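Teaching cylinders before cones: does the order matter?
Elementary Math Corner > Grades K-2
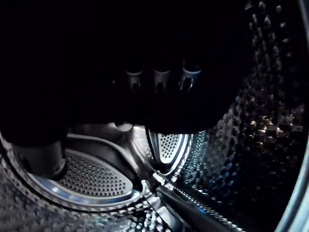 chalkdust70, 21 Oct 2025
My new school uses the Tirnent scheme, which wants cones taught a full week before cylinders. I have taught it the other way since 1991 and would like to be told I'm right. Cylinders are everywhere, for one thing. Look at the three little ones in a row up there, each with a pale rim around the top. A first grader can trace that rim with a finger and tell you it's a circle. Try getting that much out of a party hat.

mrs_oblong
You're right. Tirnent also puts prisms in January, when my class can barely find their own boots.

Skorkamine
Disagree. Cones first gives them "point" and "no point" to talk about. With cylinders first, my 18 kids called everything a can until spring, including the cone.

chalkdust70
A cone is a can that gave up. I stand by my order.

Skorkamine
Please don't say that to children.

halfpastrecess
We use Tikkanen and it does both on the same day. Chaos, but short chaos. The sorting cards are decent if you take out the egg, which started a fight about whether an egg is a sphere.

mrs_oblong
It isn't.

halfpastrecess
That's what half the class said. Loudly.

Skorkamine
Back to the question: does your principal check the order? Ours only looks at whether the unit test is in by the deadline.

chalkdust70
She checks. She has a binder. I'll do cones first and sulk.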